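Clornier adds rose design to flat case line

Last updated: September 23, 2019
Reading time: 1 min 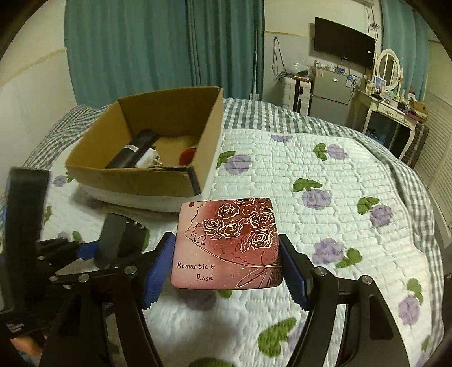 The "Romantic Rose" cover, with roses outlined on pink and deep red.

Clornier has added a rose pattern to its line of flat cases with rounded corners. The first run is 1,000 pieces, packed at the Ollbridge site. The cover shades from pale pink to deep red – the bouquet is drawn in thin outlines and tied with a ribbon bow. Eltwood stores will get 200 cases first. A second run is planned for February.

Related
Makori changes its gift box sizes
Ollbridge packing site adds two lines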